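Evening, June

The kettle is new and very loud. I am writing at the kitchen counter because the table is still in two parts, the legs in one room and the top in another. My hands smell of tape. I want to write down these days before I forget the order, because when I moved the last time I wrote nothing, and now I can't say even which room I slept in first.

So, the apartment. It is on the third floor on Skusumora Street, on the side that looks to the yard. In the yard there are two trees and a long line for laundry which belongs to the first floor. I asked about the line already on the stairs and the answer was friendly but it was no. I will buy a folding rack. The rent is higher than in Lodska, but here the heating is included and I don't have to take the bus before it is light. I made this calculation many times in the winter, on the backs of envelopes, and each time I got a slightly different result. In the end I stopped calculating and signed.

The moving company was Darwish. They sent a small truck and two men who were very quick and spoke little. The price was 347, which was the same as in their letter, and I was surprised by this, because in Lodska there was always something added at the end, for the stairs or for the waiting. They carried everything up in less than two hours. Then they were gone and I stood in the hall between the boxes and I could not think what a person does first. I washed my hands. Then I looked for the towel for a long time, with wet hands, and dried them on my shirt.

The first night I slept on the mattress without any sheet, under my coat and the thin blanket. I don't recommend it. The mattress has buttons or something hard under the cloth, and I felt each of them. In the morning I decided that the bedroom must be finished before all other rooms, even before the kitchen. My mother's rule was the opposite, first the stove, then the bed, but she had six people to feed and I have only me. One can eat bread and cheese for several days. One cannot sleep under a coat for several days, at least I can't anymore.

The bed itself is from Hustell. I ordered it in the spring when I still did not know the size of the room, only the size which the agency wrote, and this was a little wrong. I was afraid it would not go in with the long side to the wall. It goes in. There is space left to open the wardrobe, if I open first one door and then the other. The instructions had 7 steps and no words, only drawings of a man with a round head who is first sad and then happy. I was sad until step five. Two of the long screws looked the same and they were not the same, and I had to take out the side board again and begin there from the start. It took the whole morning and my lunch was at four.

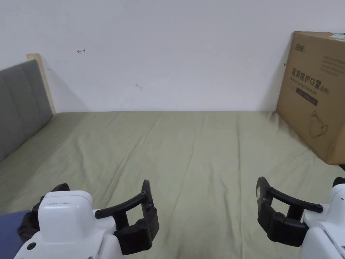 I have wanted a proper headboard for years. In Lodska the bed had only a metal bar at the top, and when I read in the evening I put two pillows against it and they fell down through the gap, every evening, and every evening I was annoyed as if it were the first time. The new one is gray and padded, with the seams going from top to bottom, and around it is the pale wood which I chose because it goes with the wardrobe. I sat against it for a while yesterday with no book, only to sit. The sheet is the sage green one. I put it on straight from the package, and the creases run long across it. I told myself I would iron it, but I know that I will not iron a fitted sheet, I have never done it in my life. With the duvet on top one sees almost nothing. The wall is another matter. There is a gray smudge near the middle, and over the headboard a small red mark, like an arrow, pointing left. I have thought about this arrow more than it deserves. To the left is only the wardrobe. Maybe the people before me wanted to hang a lamp, or to remember where the cable goes inside the wall, and so I am a little afraid to make a hole there.

I tried a wet cloth on the smudge first, then a wet cloth with dish soap. The smudge became a bit lighter and a bit bigger. I did not touch the arrow. In the contract it is written that the walls were painted before I came, and I think this is true for the hall, because there it still smells, but for the bedroom I have doubts. I wrote an email to the agency with a polite question. I wrote it three times, since in English I am always either too soft or too hard, and I wanted to be in the middle. They have not answered yet.

The boxes. I must write about the boxes, because they are everything that I see when I open my eyes. I did not buy any. I took them from the pharmacy in Lodska, the one at the bus stop, where they put the empty ones behind the shop in the afternoon. A pharmacy box is the best box. It is strong, it is clean, and it closes well. The big one with the print for masks I packed with winter sweaters, and it was so light that I could carry it down myself with one arm around it. Into a smaller one I put books, and this was a stupid thing which everybody has told me not to do and I did it anyway. The bottom opened on the stairs here, between the second floor and the third. The dictionary went down the most steps. It has now a bent corner, but it has survived worse.

On each box I wrote what is inside, and for half of them I wrote it in my own language and for the other half in English, depending on how tired I was. Near the end I wrote only "things". There are four boxes with "things". In one of them, I hope, is the corkscrew, and the charger for the old phone, and the blue bowl. I opened one today and it was all cables and one shoe. The other shoe I found later in the kitchen, inside the big pot, wrapped very carefully in newspaper like it was glass. I have no memory of doing this.

For the sweaters there is a question where they will live until the fall. The wardrobe has only one shelf on top and there I want to keep the sheets. Under the bed is some space, but the box is too high for it, I measured. I could take the sweaters out and put them in flat bags, the kind where one sucks out the air. I saw these bags in the store at the corner and they were not cheap. Or I can leave them in the hall in their box, put a cloth on it and call it a small table. In Lodska I had such a table for two years.

I should say something about money, so that later I don't invent better numbers. I had saved 3000 for this move. The bed and the mattress together cost the most. With the truck, the first rent, the rack, the kettle, a shower curtain, light bulbs and a new lock, I have spent up to tonight 1876. I was expecting worse. But there are no curtains yet in the bedroom, and the sun comes in very early now, on the wall first and then on my face, so the curtains can't wait for the next salary. I want something thick, in a color which does not fight with the green. Maybe plain white. White I always choose in the end, and then I complain that it gets dirty.

The neighbors I know only by sound. Above me is a person who walks in hard shoes until about ten and then takes them off, one, and after a long time two. I wait for the second one. On the other side of the kitchen wall there is a radio. Yesterday it was playing a song that I know from school, and I stood there with the screwdriver and sang the parts which I remembered. I hope the wall is thicker in their direction.

What is still to do in the bedroom: the curtain rail, the lamp, the box with the sweaters, the hook on the door. The mirror I will put behind the door, not across from the bed, I don't want to see myself so early. For the lamp I must decide about the wall. There is a kind that one clips to the headboard, but I am afraid that the clip will press a mark in the padding, and it is too new for this. A lamp on the floor would be simple, only the cable would go exactly where I put my feet in the morning.

Tomorrow I work from noon, so I have the first half of the day. I will go to the hardware store when it opens and ask about the plugs for this type of wall, and look at the clips again. Also buy: milk, sponges, a bulb for the hall, the small kind, not the one I bought yesterday, which is too big and does not go in. The receipt for it is in my coat, I think in the inside pocket.

It is late and the shoes above are off, both. The tea got cold while I was writing. I am going to bed.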